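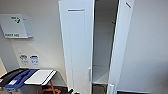
May, notebook 3, dye bench

Continuing the madder series on the Hemgate wool. Previous entries cover scouring and the alum tests; from this point I am only changing the dyebath.

Stock: Hemgate two-ply, undyed, wound into 10 g test skeins. Scoured as before, rinsed until the water ran clear, dried flat. All skeins in this batch come from the same cone. The cone label gives no lot number, so I wrote the delivery month on the core in pencil.

Mordant: alum at 12 percent weight of fiber, cream of tartar at 5 percent. One hour at 85 C, left in the pot overnight. Skeins wrung by hand and used damp. The earlier batch went into the dye dry and took color unevenly at the ties, so no more dry skeins.

Dyestuff: two ground madders, Kutumia and El Khatib. Kutumia is coarser and has visible bark. El Khatib is close to flour and cakes if the jar is left open. Both used at 70 percent weight of fiber, soaked overnight in tap water, not strained.

Bath A, Kutumia, tap water. Raised from 20 C to 60 C over 90 minutes, held one hour. Color came up slowly, orange for most of the hold, then moved toward brick in the last quarter hour. Rinse water heavy with particles. Skein still had bits of root in it after the third rinse. Shaking it out dry works better than rinsing.

Bath B, El Khatib, tap water, same schedule. Stronger from the start. Red at 45 C, full depth by the beginning of the hold. Slight pink bleed in the second rinse, none in the third.

Bath C, El Khatib, tap water plus chalk at 2 percent weight of fiber. Bluer red than B. The difference is easy to see by the window and hard to see under the tube lights. Do not judge these after 4 pm.

Bath D, Kutumia, deionized water, no chalk. Flat orange. Expected, but the size of the shift surprised me. Our tap water is hard enough that A was getting a fair amount of calcium without any help. Anyone copying A from this notebook in a soft water area will not get A.

Temperature: the hot plate overshoots. Set to 60, the pot read 66 before it settled. Bath A went to 68 for several minutes while I was weighing chalk for C, and I think some of the brown in A comes from that. Repeat A before drawing anything from the A/B comparison. For the repeat, set the plate to 54 and bring it up by hand.

pH, strips only:
A 7.0
B 7.0
C 7.5
D 6.0
The meter drifts and has not been calibrated since the indigo work. Buffer sachets are on the order list.

Wash test: half of each skein, 40 C, neutral soap, 30 minutes, with a strip of white cotton alongside. B and C left no mark on the cotton. A left a faint yellow stain. D stained it clearly. I suspect D was under-mordanted at the surface, but the same pot of alum served all four, so that needs another explanation. Possibly the lower pH.

Light test: cards made up with half of each card under foil, set in the south window with the blue wool reference. Card 156 is C. The others follow the sequence in the card book. First reading when reference 3 shows a visible break.

Exhaust baths: B still had plenty of color, so I put in one mordanted skein with no added madder and got a good coral. Kept as B2. A second exhaust was pale salmon and patchy, probably crowding, as I had moved to the small pot. Not kept.

The Erkillow sample card lists a red close to C as "madder, wool, iron-free." Ours is a step darker. They do not give weight of fiber, so the comparison stops there.

To do:
Repeat A with corrected plate setting.
Chalk at 1 and 4 percent with El Khatib.
Sieve the Kutumia and run the fine fraction separately.
D again with chalk added to the deionized water.
Relabel the El Khatib jar; lid label is unreadable with alum on it.

Spent root from all four baths is in the lidded bucket under the sink. Do not tip it down the drain, the trap is slow already.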